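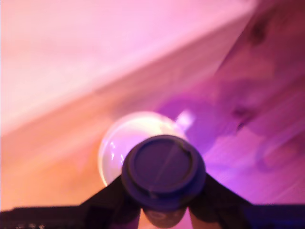 Why do so many pop songs fade out instead of ending?

Mostly because the band never wrote an ending. A fade also let radio presenters talk over the last chorus, which suited everyone except the drummer.

Slide 2. Play the Sillora single, last forty seconds. Don't talk over it. (I will talk over it.)

The chorus comes round 4 times after the story has finished. On the tape they kept going for six minutes, and you can hear the bass player losing interest.

Slide 3. The Kofler demo. Same song, proper ending, big chord, one cymbal. Ask for hands: who prefers it? In April it was 37 for the fade and the rest were looking for the toilets.

Slide 4. Live versions. You can't fade a stage. Mallarico used to repeat the hook until the lights went off, and the club put a stop to that.

Skip the Wustix remix if we're running late. We will be running late.

Last clip, then questions. Leave the volume alone and let it go down by itself.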